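Manzanas en el frutero: ¿cesta o plato?

Compré una cesta de mimbre por 21 euros en Gomby y desde entonces las manzanas se me arrugan enseguida. ¿Las dejo ahí o vuelvo al plato de toda la vida? En la nevera apenas me caben. 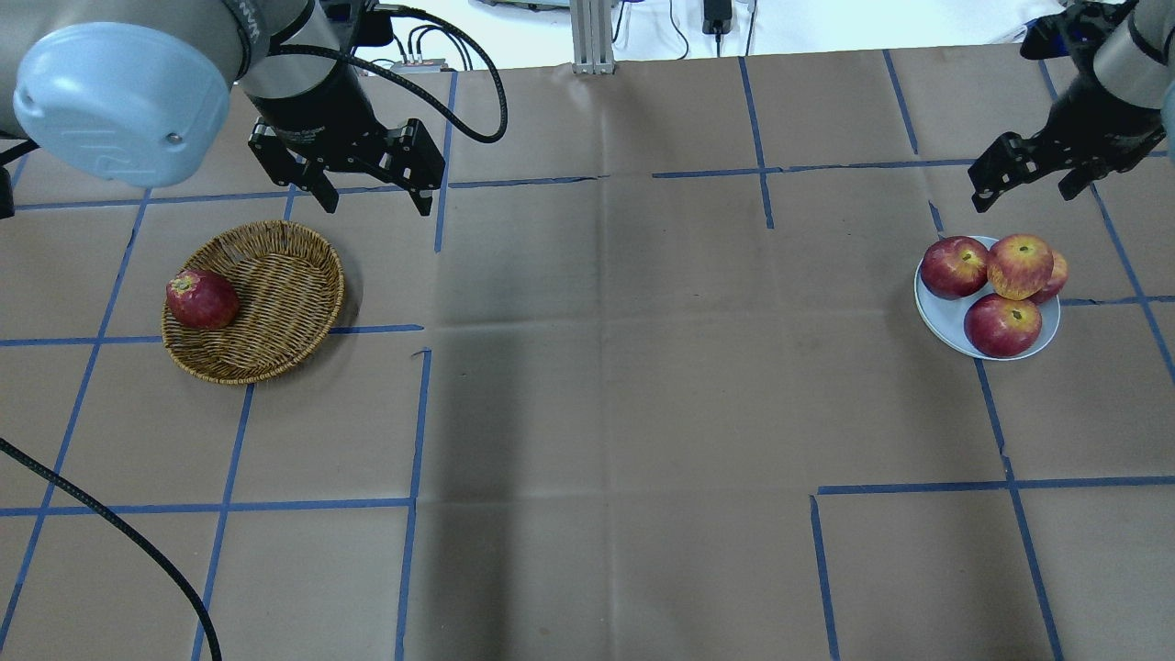
2 respuestas

Karkmont
¡A mí me pasaba igual! Lo que las arruga es el calor y el aire seco, así que con cesta o con plato te va a dar lo mismo si tienes el radiador al lado. Yo saco tres o cuatro para la semana y el resto va al cajón de abajo de la nevera, en una bolsa con agujeritos (no cerrada, que sudan).

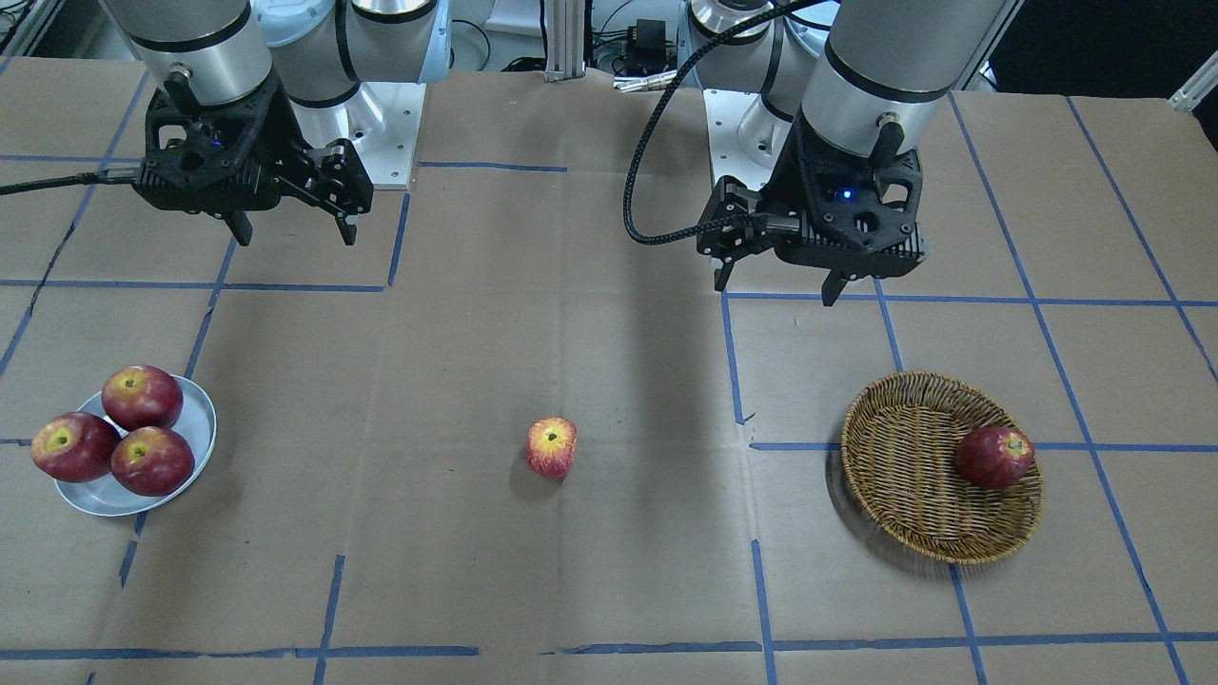
Manzanas, plato blanco y cesta

Y sepáralas de los plátanos, por favor - maduran todo lo que tienen cerca. Las que ya estén blandas, al horno con canela y listo. 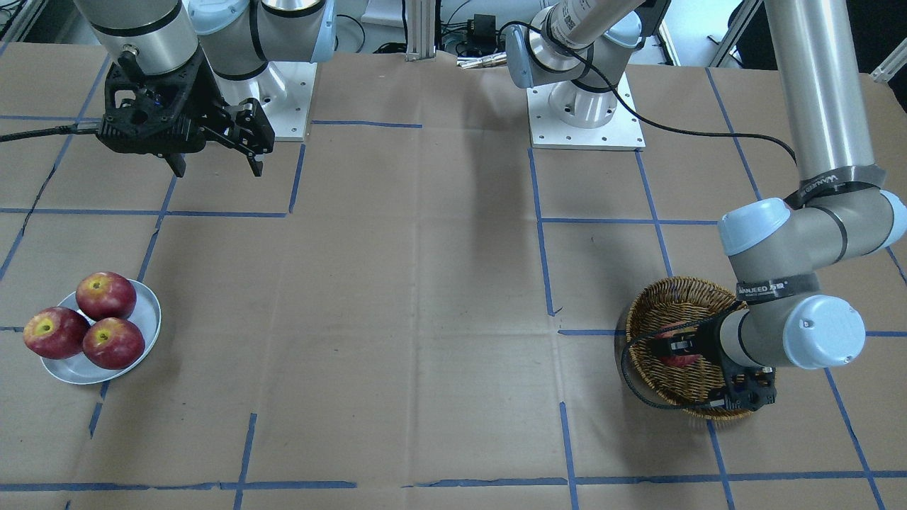

Lectura: 1 min

Serham
Yo las lavo justo antes de comerlas, nunca antes de guardarlas. Y si una tiene un golpe, esa va primero, que luego se estropean las vecinas. La cesta me gusta por el aire que entra por abajo, aunque le pongo un paño

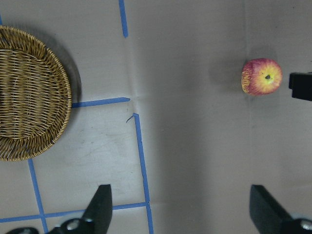 y lo cambio cada martes, cuando hago la compra. En febrero me duraron unos 21 días en la despensa, que da al norte. En la cocina, ni la mitad.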